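Chapter 6
Setting Out the Tray: Hot Drinks for Guests and Meetings

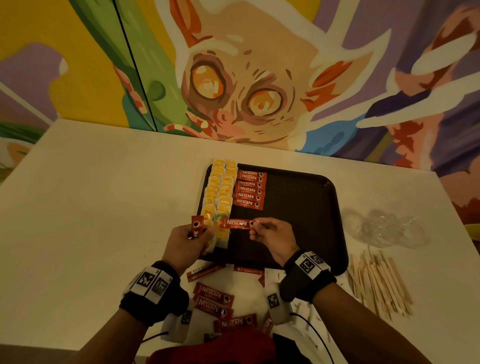

If you have ever walked into a breakfast room before anyone else was up, you already know more about this chapter than you might think. Somebody had been there ahead of you. The cups were out, the water was on its way to boiling, and the tea and coffee were lined up so that you could see at a glance what there was. You probably gave it no thought at all, and you picked your tea and sat down, and the person who did the lining up would have been perfectly happy with that.

In the last chapter we spent a good deal of time on the water station: kettles, urns, where the cord goes, how far a full pot should stand from the edge. We come now to the part of hot drink service that needs no heat and very little strength, and which new staff are often handed on their first morning for just that reason. It looks like small work. A tray, some tea bags in their paper sleeves, some sticks of instant coffee, and a pair of clean hands. But guests do look at a tray, and they look at it closely, usually while they are still half asleep, and a tray that has been laid out with some care is a kind thing to find at that hour.

There are many ways to fill a tray, and we will try several of them before the chapter is over. The one we start with is the overlapped row, sometimes called shingling, after the way shingles lie on a roof. Each packet covers part of the one next to it and leaves the rest showing. You can do this with tea sleeves in a straight column, and you can do it with coffee sticks such as Nescafé Classic, stacked on a slant so that the name on each one can still be read. A fair number of packets will fit into a small space this way, and a guest can lift one off without digging through the rest.

Tea generally goes down first, along one side, and coffee goes next to it. Leave yourself room. It is very tempting, when you are pleased with how your first column has come out, to spread it wide and enjoy it, and then to discover that the sugar has nowhere to go. (We have all done it, and some of us still do!) Columns also like to creep. You set down one sleeve, then another, each one a hair to the left of the last, and before long the row is hanging over the rim of the tray. Slide it back in with the flat of your fingers, gently, and keep going.

A word about the examples in this chapter. Most of them come from the Rungate, a guest house with 22 rooms and a breakfast room that also gets used for meetings, birthday parties and, one wet February, a choir. The kitchen there keeps a simple tally of what goes out on the trays, and over one winter season it came to 2,506 packets of tea and coffee together. We will use that tally in the section on ordering, and again when we talk about the Crăciun breakfast, the house's big Christmas morning, when the trays are refilled so often that two people share the job.

You will also meet the Flakon, a much smaller café with hardly any counter, where everything has to fit on a single tray and the staff have become very clever about it. The two places do things differently, and we have not tried to settle which is right. Your own workplace will have its habits too, and it is good manners to learn them before you suggest changing them.

By the time you finish this chapter, you should be able to:

Choose a tray that suits the number of guests and the table it will stand on.
Lay out tea sleeves and coffee sticks in overlapped rows, with the labels facing the guest.
Keep calming and herbal teas where they can be told apart from the regular ones.
Refill a tray during service without taking it away from the table.
Work out a weekly order from a simple tally.

Words to know: shingling, sleeve, stick, facing, par level, rotation.

Before you read on

Take any tray you have at home and about a dozen packets of whatever is in the cupboard. Lay them out as you would for a visitor you were fond of. Then walk to the far side of the table, where the visitor would stand, and look again. Write down what you would move, and keep the note handy, as we will come back to it in Section 2.

6.1 Choosing the Tray

The Litemside tray, used in most of our exercises, is a plain one with a low rim, and a plain tray is a fine place to begin. Patterns are pretty on a shelf, but they do get busy once packets are laid on top of them.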